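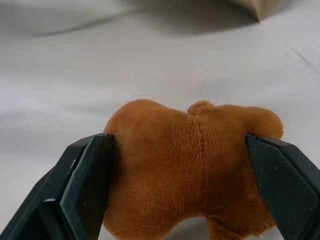
4.2 Closing control on soft objects

The rigid objects in Section 4.1 gave little separation between the two gripper controllers. Both closed until the fingers stopped, both held, and the lift succeeded or failed for reasons that had more to do with where the arm had been sent than with what the fingers did when they got there. Soft objects are a different case. A plush toy has no clear point at which contact is made, it keeps giving way after contact, and its width depends on how it is lying. We therefore repeated the comparison with plush toys only, using the same arms, fingers and pads as before.

The first controller, Skanden, is a plain position controller. The operator or policy commands an opening width and the fingers are driven to it at a fixed speed. If the object is in the way, the motor current rises until it reaches the safety limit and the fingers hold there. The second controller, Brurkik, closes at the same speed until the current passes a low contact threshold, then switches to holding a set current and lets the width go where it will. The set current was tuned once on a folded towel before the trials began and was not changed afterward. Neither controller uses the camera. Finger geometry, pad material and wrist camera mounting were the same for both, so any difference should come from the closing behaviour alone.

We ran 84 trials per controller, split evenly over six plush toys of different shape and stuffing. Each trial began with one toy dropped onto the work surface from a fixed height and left as it fell. The arm then moved to a grasp pose chosen by the operator from the wrist view, the controller under test closed the fingers, and the arm lifted and carried the toy to a paper bag. A trial was scored as a failure if the toy left the fingers before release, if it was still caught on a finger after release, or if it ended up outside the bag. We did not score damage to the toys, but we did note permanent creasing or pulled stitches where we found them.

Skanden failed in 23 of its 84 trials. Brurkik failed in six. Most of the Skanden failures came during the lift, and most of those followed the same course. The commanded width was met, or nearly met, well before the stuffing had finished moving. The fingers then held their width while the stuffing shifted up and down out of the gap, and the grip went slack with no change in commanded position. Brurkik keeps closing in this situation, as the current drops whenever the stuffing moves and the controller takes up the difference. In the logs this shows as a slow creep of 2 mm or less over the first part of the lift, which is small next to the width of the toys but was enough to keep the pads loaded.

The failures under Brurkik were of another kind. The contact threshold is low, and a loose limb or ear touched by one finger could be enough to trip it. The controller then changed to current control with the body of the toy still sitting well off centre. In most cases this did no harm, as the toy was pushed across until both pads met it. In the failed trials the toy rolled instead, and the fingers ended up holding a fold of outer fabric with little behind it. A higher threshold would probably remove some of these, at the cost of a harder squeeze on the smaller toys. We tried this informally and did not see a clear setting that suited all six.

Pads matter more here than we expected. The crosshatched pads were chosen for rigid packaging, where the pattern helps on smooth film. On short-pile fabric the pattern catches in the pile and the pad resists sliding well before the full holding current is reached. It also collects lint and dust. We wiped the pads between blocks of trials and not within them, and we cannot rule out some loss of grip toward the end of a block. Failures were not obviously bunched there for either controller, but the counts are too small to say much.

Grasp direction was left to the operator, and this is the weakest part of the comparison. Operators were told to close across the narrower direction of the toy where they could find it. With a lumpy shape that has been dropped at random, the narrower direction is often a matter of opinion, and the wrist camera sees the toy from above and behind the fingers with the lower side hidden. The two controllers were alternated within each block so that an operator having a good or bad run would affect both, and the operator was not told which controller was active. Some guessed anyway from the way the fingers settled.

The Brurkik logs can also be used to estimate how firm an object is, from the slope of current against width after contact. We had hoped this would separate the toys well enough to adjust the set current for each one. It did not. The same toy gave quite different slopes depending on whether the fingers closed on the body, on a limb, or across a seam, and the spread within one toy was as large as the spread between toys. The estimate did separate plush from every rigid object in Section 4.1, so it may still be useful for choosing between two or three broad settings.

4.3 Release into a paper bag

Placing the toy was harder to score than lifting it. The bag is a standing kraft bag with twisted paper handles, and the handles are the main obstacle. They stand up above the rim and curve over the opening, close to the path that the fingers take on the way in and out. A finger that opens fully below the rim can push a side of the bag outward, and a finger that opens above it may drop the toy across a handle. Figure 6 gives a wrist view with the fingers open on either side of a bag that already has a yellow plush toy in it. The front panel of the bag is bent inward and the second arm reaches in near the right handle. 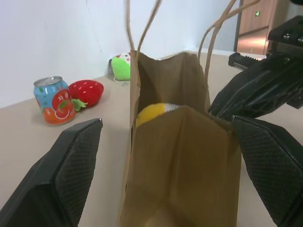 Both controllers release in the same way, by driving the fingers to a commanded opening, and we did not expect a difference at this stage. There was a small one. Under Skanden the pads sometimes began to part from the toy at different moments, and the toy swung on the pad that let go last. Under Brurkik the load on the two pads was more even when release began, and the toy tended to fall straighter. We would not put much weight on this without a better measurement of the drop than the wrist camera can give.

The opening width at release turned out to be more important than the controller. With the fingers opened to their full travel inside the bag, the paper was pushed out and the bag sometimes moved when the arm withdrew. Opening only as far as was needed to clear the toy avoided this, but a toy with long pile could stay caught on the pad pattern after the fingers had parted. The setting used in all scored trials was a compromise: a partial opening, a short pause, and a small side-to-side motion of the wrist before withdrawal -- the last step added after the pilot runs.

Where the second arm was used, its task was to steady the bag near the rim. It was commanded to a fixed pose before the first arm came in and did not react to contact. This kept the control comparison simple, but it means that any sag in the paper after that point went uncorrected. Paper bags also soften with use. We replaced a bag when it no longer stood without help, and the bag changes are recorded with the trial logs.

The surroundings were not cleared for these trials. Other toys and a beverage can stood on the tabletop near the bag in some of the runs, and we treated contact with any of them as an event to be logged and not as a failure in itself. Contacts were rare with either controller and occurred mainly on approach, before the closing controller was active at all.

Trial logs, controller settings and the scoring sheet are stored under the Dranetau release, in the same layout as the rigid-object trials. The settings file lists the contact threshold and holding current in motor units. Converting these to force at the pad needs the finger calibration, and that calibration was made on the rigid fixture, so the values should be read with care when the pads are pressed into something soft.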